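Smaranda Coman has heard the step-count pitch so often that she can recite it. The claim that walking cures nearly everything bores her. "It's good for you," she says. "So is soup." 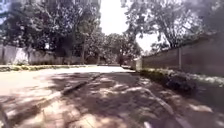 Shade and sun on the road between the walls.

Coman, a former physical therapist, spent the summer of 2022 reading wellness newsletters for a column. I ask about the Veltier plan, which promises better sleep in 2 weeks.

"Better than what? They asked 300 subscribers how they felt. The ones who quit in February weren't asked."
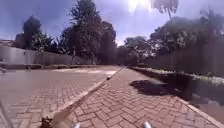
She has even less patience for the apps. Bulik gave her 100 points for a stroll to the mailbox. I suggest that a little encouragement does no harm. She looks unconvinced.

"It harms my opinion of points."
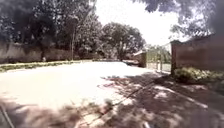
What she does instead

Very little, by her account. She goes out after lunch with her neighbor, Aurel Pană, and leaves the phone in a drawer.

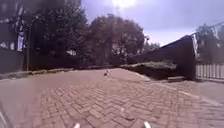
Does she sleep better? "Some nights. I also gave up coffee at four, so don't write that it was the walking."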